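Notebook: house rules for the hand-held gripper, second pass
4 min read
Monday, May 31, 2021

Sofa task at the Kerholm place. Clothes piled on the seat and back, hair things on the white tray at the right-hand side. 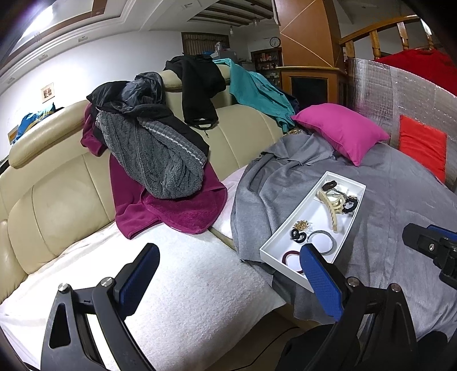 What I want the rules to say

OK so I finally read our old rule sheet start to finish last night (with a snack, it needed one) and it's a mess. Half of it was written for the bench at Sukby and makes no sense in somebody's living room. So I'm writing down what I'd keep and what I'd throw out while it's fresh, and Fatos can argue with me later.

Pads. Look at both finger pads before every block. If the texture is shiny, swap them. The old sheet says swap every 100 episodes, and I don't love that, fleece and knits are kind to pads and a hard claw clip is not! I'd go by eye and write the swap in the log either way.

Screws. Quarter-turn check on the arm screws at the start of the day and again after lunch. Don't crank them. We stripped one on the Buvach job and lost an afternoon.

Cable. Keep it behind the wrist if you can. My rule would be that if the cable touches an item you're about to grasp, you stop and start that episode over. Fatos thinks that's too strict for soft goods and he may be right, a cable lying on a blanket isn't hurting anything. Leaving this one open.

Small stuff. Hair ties, elastics, clips and the brooch start on the tray and go back on the tray between episodes. No tray, no small items. I will die on this hill, I spent 20 minutes with my arm down the back of a couch in Kravets looking for one elastic band.

Layering. Old sheet: "arrange garments naturally." What does that even mean? I'd say at least one garment partly covered by another, drop it and leave it, and no smoothing with your free hand. A sweater lying across a fleece is a much better start than two neat piles. Zippers and toggles can land wherever they land.

Other people's homes. Ask before moving anything that isn't on the item list, and put cushions back where you found them. Shoes off. Family photos get turned or taken down only if the owner says OK, and it goes on the consent form, not in a text message to me.

Naming. Episode numbers run on across sites and never restart. We're at 1,273 going into this block. If you botch one, mark it bad and keep the number. Please don't reuse it, I spent most of last week untangling that.

Open items

- Fatos Nedeljković to read the cable rule and give me a yes or no
- Order pads, we have 13 left and that includes the weird ones
- Does the layering rule apply to towels?? ask
- Short version that fits on one side of a card, want it done in June

Breaks: I put down one every 40 minutes or so but my wrist says sooner.

Questions about this notebook: ask at the Sukby bench | © 2021 | Back to top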